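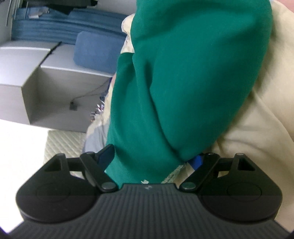

Textile Sorting at the Wellberg Clothing Store: Gallery

The Wellberg Clothing Store receives donated garments and household fabrics throughout the year and passes them on to families, schools and theatre groups in the district. This gallery records the spring and summer sorting, during which 172 bags were opened and 651 items were entered in the stock register. It is published for the information of donors and partner organisations.

Fabrics at the first table

Green, beige and cream cloth, with a narrow textured trim along the lower edge of the green. Articles of different colours are commonly received together in one bag and are separated at the first table.

Stitched and printed marks are checked at this stage. Where a mark identifies a former owner, it is removed before the article is placed on the shelves.

Notes on handling

Each article is opened out fully, examined on both sides and folded again. Pockets are emptied. Any property found is held at the Buvwood office for two months and may be claimed there on presentation of a description.

Trimmed and decorated pieces are kept apart from plain cloth, as they require a gentler wash. Frayed edges do not exclude an article from reissue; those that can be hemmed are sent to the mending room in Mazza Street.

Plain lengths without fastenings are offered first to the schools. Requests for particular colours should be made in writing before the end of November, stating the quantity required and the purpose for which it is intended.

Donations

Clothing, curtains, bed linen and fabric remnants are accepted at the Buvwood office and at the Itach Road entrance during opening hours. Articles should be clean, dry and packed in closed bags. The Store regrets that it cannot accept pillows, duvets or carpets.

Enquiries regarding this gallery, or permission to reproduce material from it, should be addressed to Meenakshi Kushwaha, Collections Officer, Wellberg Clothing Store.

Page last revised: June 15, 2018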